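Bench notes | Two-arm group | June 2, 2023
Filed under: Student projects / Notebook / Packing task
3 min read
Print this entry | E-mail this entry

Carrying on from the last entry. Term is nearly gone and the Jillilstead demo is the only thing that matters now, so everything else on the list is parked, incl. the drawer task and the cloth folding (sorry to whoever liked the cloth folding).

Task for the demo = bag packing. Two arms, one shopping bag, seasoning and snack packets. Food has to end up upright in the bag. Sounds dull, is not. Packets slump, the shiny ones slide, and the bag rim folds in when a finger catches it.

First thing today, wrist views. Went through them before touching any gains. Main worry was the handle. From the wrist you get the blue rope right across the bag side, and the finger comes up from the bottom, so how much of the opening you can make use of depends a lot on approach angle. Last week's policy came in too shallow and treated the handle as if it was the rim. Want steeper.

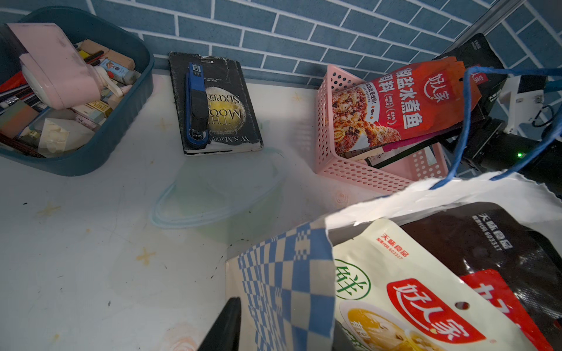 Wrist view, bag lower right with handle, pink basket and red packet behind.

Note the book and the tester pen on the desktop. Clutter stays in on purpose for training runs, teal tray as well. Do NOT tidy between runs, it changes the background and then the comparison is rubbish. Learnt that in January, not doing it again.

Settings as of this morning:
- closing speed down 2 notches, both sides
- steeper approach on, shallow one kept in the old config folder
- right arm waits for left to clear the bag. Crude but fine
- time limit 17 s per packet, was 8, far too tight for the stiff ones

The Plurnell lot use a suction cup for this and are done in no time, but our rules say fingers only. Their problem is crinkly packets anyway.

Long think about who does what. Left arm near the rim, right arm fetching from the pink basket, that was the plan on paper. In practice both want to be over the bag at once and the wrists get close. The wait rule helps. It also makes the whole thing look very polite and slow, which the judges may not love. Could let the right arm hover off to one side with fingers open while left is busy, saves the trip back. Need to check clearance at the elbow before anyone tries it at full speed. Half speed only till thats done, please.

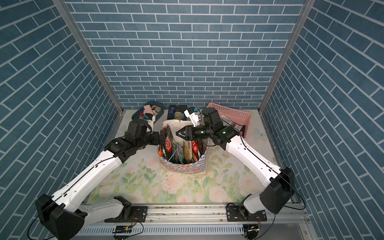
Both arms in at the bag. Left fingers against the red-and-black packet, right one open beside the white plastic.

Check the gap between wrists at this sort of pose. Somebody measure it properly, I was going by eye off the overhead and I don't trust my eye.

Other bits:

Cables. Left base cable loops well out into the corner. OK where it is but I'd like a clip on it before we travel. Same on the right. The Görtz clips are too wide for our rail slots so don't order more of them, we have 5 sitting in the drawer already.

Flooring. Keep the rose mat. I know. It is the one all the training data was recorded on, and a plain one would mean starting agian.

Scoring for Jillilstead, copied off the sheet so it's in here: a packet counts if it is in the bag and standing. Leaning is fine if it's above the rim. Knocking the bag over ends the round. Touching your own basket costs nothing, so the right arm can be rough there if it needs to be.

Next to try is pulling the big red and white packet out of the pink basket. It leans, so there is a free top edge to grab. Go for the edge, fingers angled, don't try to pinch the middle. 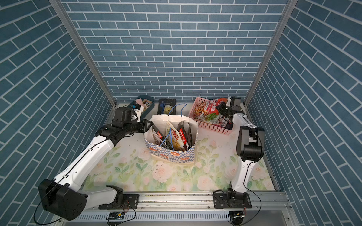
Avville wrote back on the group page to say we should drop the wait rule altogether, they ran theirs with both arms moving and a simple keep-out box round the bag, and got more packets in per round even with the odd bump. Fair point. They also said judges last year were stricter on standing packets than the sheet makes it sound, so leaning might not be as safe as I wrote further up.

So, keep-out box. Can be done in the planner without retraining, I think. Would want it to follow the bag, as the bag shifts when a packet goes in hard. Fixed box for now, sized generous, see what breaks.

To do before next entry:
- wrist gap, measured
- keep-out box, fixed version, half speed
- clips (not Görtz)
- back up the January recordings, still only on the one disk!!
- ask Jillilstead if we can bring our own walls or if it's their backdrop. If theirs, we have a problem, the blue brick is in every recording

Logs are in the shared folder under today's entry. Rail bolts on the right mounting plate want checking before the first run.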